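How does a robot learn to pick up a duck?
by Fenna De Bruijn
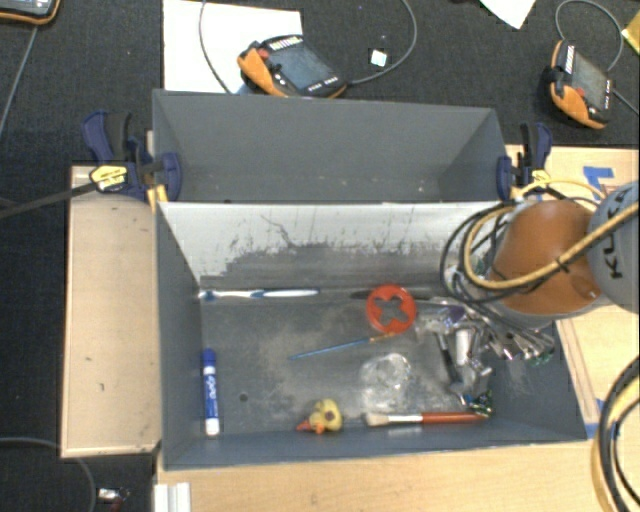 A robot arm reaching into the bin, with a toothbrush, a rubber duck and some paintbrushes to practise on.

Hi! I'm Fenna, and I spend my days helping a robot arm practise grabbing stuff. We call our project Vasa.

Do you remember learning to catch a ball? You probably dropped it heaps of times first. Vasa's program learns a bit like that, from lots and lots of tries. Each try is called an example.

One example goes like this. The arm reaches into the bin and tries to pick something up. The computer saves where the arm went, what the camera saw, and whether the thing got lifted. Then we do it again. And again! One October we saved 487 examples before lunch, and I ate two sandwiches.

Why so many different things? Well, a duck is chubby and a paintbrush is skinny, so you can't hold them the same way (try it with your own fingers). See-through plastic is really tricky, too. Look for the crumpled piece near the wide paintbrush. It nearly disappears against the grey bin!

We keep the misses as well. My friend Jolien Coppens says a miss is her favourite kind of example, and she once cheered for 59 in a row.

Want to try it at home? Put 4 small things in a box, close your eyes and pick one up using just two fingers. Write down what you touched and if it worked. Do that 40 times and you'll have your very own set of examples!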